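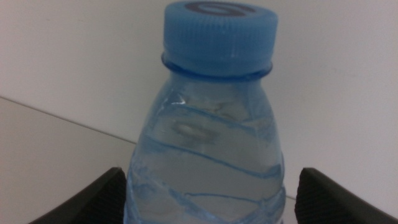
Grultar FAQ: Grasping, Perception and the Planner

What is Grultar?

Grultar is the software that sits between "there is a bottle over there" and "the bottle is in the gripper." It takes wrist camera images, guesses where the thing is, plans a path, and sends setpoints to the arm. It also writes a lot of log files, some of which have been read.

It has three parts. Follow is the visual servoing loop. Yeo is the perception module. Jandlow is the planner, and if you are here because something stopped moving, you want the Jandlow section.

What do I need to run it?

A two-finger gripper, a camera at the wrist, and an arm that accepts velocity commands. A depth sensor is optional. We used to require one, but the bug reports were mostly people asking why depth readings on clear plastic looked like modern art, and we got tired of agreeing with them.

Can I run it without a GPU?

Yeo will run on a CPU at a pace best suited to the patient. Follow wants a fresh pose every 100 ms. Feed it slower than that and it will lower its own speed limit and keep lowering it until you take the hint.

Perception (Yeo)

Why do you test everything on a water bottle?

It's transparent, it's shiny, it bends light, and it costs next to nothing to replace. A method that behaves well on a matte wooden block has told you very little. The cap and the label are the easy parts. Everything between them is a suggestion.

Yeo says the bottle is behind the wall. Is the bottle behind the wall?

No. You are looking at a depth reading that went through the plastic and out the other side. Set yeo.depth_source to mono and restart the node. If you must keep the depth sensor, set yeo.transparent_mask to on, and Yeo will discard depth inside anything it believes is clear. It believes this a little too readily about glossy white things.

What happens when the top of the object is out of view?

Yeo fits whatever it can see and widens the uncertainty along the missing direction. For an upright bottle with the cap cropped, the position on the table stays usable and the height becomes a rumor. Jandlow knows this and won't plan a top grasp on a rumor. Side grasps are still allowed. 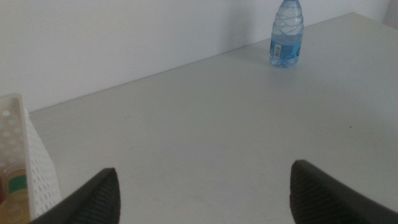 Approach view with the cap out of view. The label and base are enough for a side grasp.

Does the label need to be readable?

No. Yeo doesn't read. It uses the label's edges and color as a landmark, so a barcode is as good as a logo. Peeling the label off will lower your confidence score, and possibly Yeo's as well.

There's a basket in my workspace. Will it be treated as an obstacle?

Yes, if you register it. Baskets full of holes are hard to reconstruct from images, so we recommend adding a plain box to the scene file and leaving a 30 mm margin. A box is uglier than the real outline and works better. If the basket is where you want things placed, register it as a container and Jandlow will permit entry from above only.

What are all these tiny detections on the table?

Specks and scuffs. Clean the table, or raise yeo.min_area. The default of 40 pixels was chosen for a table cleaner than yours, and also cleaner than ours.

Control (Follow)

How does the approach work?

Follow lines up the midpoint between the fingertips with the target, then drives forward while correcting sideways error. The fingers stay open the whole way. Close up, when the object fills most of the view and the pose estimate starts to degrade, it stops trusting whole-object fits and tracks local edges: the sides of the body, and the cap if it's still there.

Why does it pause right before closing?

It is waiting for the sideways error to hold still for several updates in a row. You can shorten this with follow.settle_count. Set it to zero and you will have invented bowling.

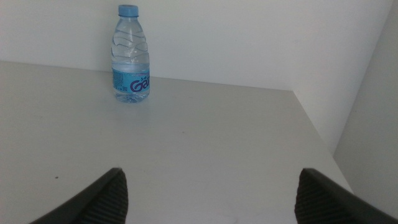

The same parameter matters less at long range, where Follow is happy to move on a poor estimate and fix it on the way. If your arm hesitates far from the target, settle_count is innocent. Check the time stamps on your camera driver first. In our experience it is the time stamps, and when it isn't, it's the hand-eye calibration you were planning to redo in May.

How hard does it squeeze?

As hard as you tell it to. Thin plastic bottles crumple, so start low with follow.grip_effort and work up. Units are whatever your gripper driver says they are, which we realize is a terrible answer.

Planning (Jandlow)

Jandlow returns NO_PATH and there is obviously a path.

Usually the target is close to a wall and the wall's margin has swallowed the grasp. Objects near the back of a table do this constantly. Lower the wall margin before you lower anything else, and look at the plan in the viewer before you let the arm have it.

It plans a huge loop to reach something right in front of it. Why?

Joint limits. The short way ends with a wrist that can't turn any further, so Jandlow takes the scenic route. Try a different start pose. The file starts.yaml ships with 82 of them, nearly all of which were somebody's favorite once.

Can I skip the planner and let Follow do everything?

On an open table, yes. Set jandlow.enabled to false. Follow has no idea where your walls are and has never asked.

Odds and ends

Where do I report a bug?

On the tracker, with the log folder and the scene file attached. "It did something weird" is a fine title if the logs are there.

Will there be a release over the holidays?

The branch froze on 24th December. Fixes merged after that go into the next version, along with the new settle logic, which still needs testing on a bottle.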